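Forums Home Hardware Data Collection Policies Search Log in

Bimanual tabletop set: when to stop an episode, and how much clutter

kyazzie
We are collecting teleoperated episodes on the two-arm cell at Clevidville. The task family is small household and garden items: move, open, close, put away. The current count is 1076 episodes, of which 900 have passed review. I have two questions before we freeze the protocol.

First, end of episode. Operators currently press the pedal when they judge the task done. Some press while the gripper is still in contact with the item, others after both arms are back at rest. The trained policy hovers at the end of a task and sometimes regrasps.

Second, clutter. The written protocol says the table should hold items unrelated to the instruction, but it does not say which ones or how close to the target.
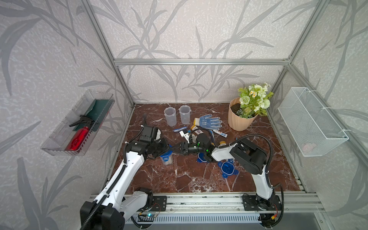

Groltevell Manipulation Group – Data Collection Team

The target for this layout is the small container with the blue lid, left arm. The measuring cups, glove, toothbrush and toothpaste are distractors. The loose blue lids are distractors too, and those are what we disagree about internally.

rgashaw
On the first question, define the end by state, with a fixed tail. We use: target released, both grippers clear of it, then 18 more frames with no commanded motion. The pedal only marks a candidate and a script trims to the rule. Hovering dropped a lot once every episode ended the same way. You can apply this to old data if you logged gripper width and commanded pose.

kyazzie
Both are logged. Episodes where the pedal came early have no tail to trim to, though.

rgashaw
Drop those from the training split or mark them as truncated. Do not pad them by repeating the last frame. We tried it in February and the policy learned to freeze in contact.

b_gallagher
I would take the loose lids out. If the instruction is "pick up the container with the blue lid" and there are more blue lids lying on the marble, you are adding ambiguity to the language side before the motion side is solved. Get the grasp working on a clean table, then add lookalikes in a second round.

dsbae
Disagree with Booker. A policy trained without lookalikes learns "go to the blue thing". It scores well on your own table and fails as soon as a lid is left out. The second round then has to undo the first. Keep them in from the start and make sure the lids are sometimes the target.

b_gallagher
That assumes enough episodes for both. With 900 usable ones spread over the whole item list, I doubt there are enough per item. What is the split?

kyazzie
Uneven. Containers and lids are the largest group. The glove is the smallest, because operators avoid it. It folds under the fingers and the attempt often gets thrown out at review.

hokafor
Stop throwing those out. A failed first grasp followed by a recovery is worth more than another clean pick of a rigid container. Tag it as recovery and keep it. Our reviewers on the Gastico set rejected anything with a second attempt, and the resulting policy had no behavior at all after a miss.

Separate point on the picture. The two grippers are very close together over the middle of the table. If the left arm has the target, where should the right one be? In our data an idle arm that drifts into the shared area gets copied faithfully, and then you get near collisions that no instruction asked for.

kyazzie
There is no rule for the idle arm at present. Operators leave it where the last motion ended.

hokafor
Then I would fix that before the clutter question. Pick 2 or 3 park poses outside the shared area and randomize among them. One single pose is worse, since the policy will use it as a cue for which arm is active.

dsbae
Agree on park poses. I would also vary the fixed items. If the flower pot is in the back-right corner and the wire basket is on the right wall in every episode, they become landmarks. Moving the pot is free. The basket is clipped to the frame, so I understand leaving it.

rgashaw
Landmarks are fine if the cell never changes. Are you deploying in this cell or another one?

kyazzie
Evaluation is here first, then on the Doucet cell, with different walls and a different floor. So the pot moves.

Draft for the next block, comments welcome:
– state-based end with 18-frame tail, pedal as candidate only
– early-pedal episodes marked truncated, kept out of training
– second attempts tagged recovery and kept
– idle arm starts from a randomized park pose
– pot position drawn per episode
– loose lids stay, used as target in part of the lid episodes

b_gallagher
Fine except the last line. At least log the distance from each lid to the target at reset, so the ambiguous cases can be filtered later.

kyazzie
Added to the reset form. It goes in as a required field.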